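**Student folding project seeks two-handed people who doubt it will work**

The Skastora student robotics club is looking for 7 participants for its spring project, Wako. The goal is a robot that folds a T-shirt you would be willing to put in a drawer. We have read plenty of claims that this problem is solved. We have also watched the videos at normal speed, and we'd like to see it for ourselves.

What we need from you is folding, and a lot of it. You hold a gripper in each hand and work on clothes laid out on a sofa, while we record how you do it. A sofa gives under the fabric and slopes where you don't want it to. Most clothes in most homes get folded somewhere like that, so we're skeptical of results that only come from a flat, hard table. 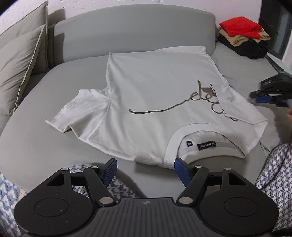 Sleeves are where most of our arguments start. One half of the club thinks a sleeve should be folded in first and the body after. The other half thinks the order makes no difference to the robot and that we're wasting evenings on it. Last term we kept 62 recordings out of 203. The rest were dropped for fumbles, lost grips or a fold that had to be started over, and a few of us now suspect the fumbles were the useful part. Expect to be asked your opinion.

**What you would do**

- Come to 2 sessions, both starting at 6:30 p.m., in the Worna building.
- Practice with the grippers before anything is recorded. They feel clumsy at first, and some people never warm to them.
- Fold T-shirts, some plain and some with lettering across the front. Thick stitching may bend differently from the cloth around it. We don't know yet how much that matters.
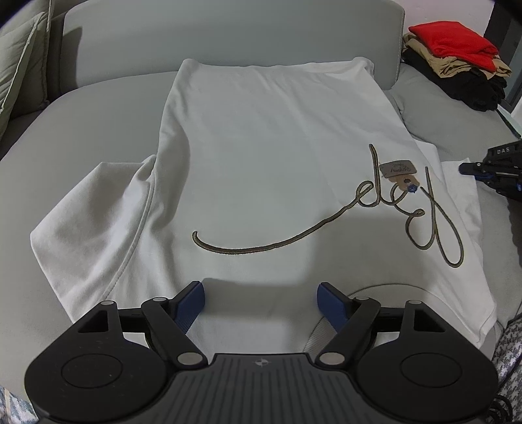 **Who should apply**

Any enrolled student, any major. You don't need to code. You do need to be able to stand and lean over a low seat for a while, and to repeat a dull task without speeding up. If you fold badly, apply anyway. A project trained only on tidy people will learn very little about laundry.

Please don't apply if you want a line on your résumé about artificial intelligence. We can't promise the robot will fold anything by the end of the term.

**What you get**

Dinner at both sessions, a copy of your own recordings, and a seat at the February demo, where we run the results in front of the Aker club. They think we should have picked towels.

**How to apply**

Leave a note in the Wako box outside the club room with your name, your email and one sentence on how you fold a T-shirt at home. "I don't" is an acceptable sentence.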